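The mill in Jescombe closed before I was born, but my grandmother still set her kitchen clock by its whistle. She said she could hear it. I never argued with her — she was usually right about the weather, too.

I went back in November to see what's left, and to walk the river trail with Ľubica Holub, a wildlife biologist who has been tracking the elk herd there for 14 years. She walks fast and talks faster!

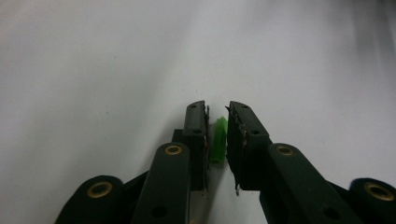 Two finger pads, upright, with a narrow gap between them.

The herd is down to 340 animals, and half the town thinks that's too many while the other half leaves apples out for them (Ľubica has strong feelings about the apples). We stopped at the old log landing, where the pilings still stick up at low water, and she showed me how the elk have chewed the young willows down to stubs.
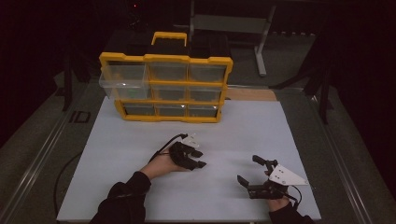 After that we drove up to Gallitz for pie. Oldřich Zelenák runs the counter at Vlček and used to hunt that whole ridge with his brothers. He'd like a longer season. Ľubica would like a fence along the lower bank first, and they went back and forth over it while my coffee got cold. I liked them both. By the time we got back to the river it was nearly dark, and around 35 elk were standing in the shallows below the bridge, drinking.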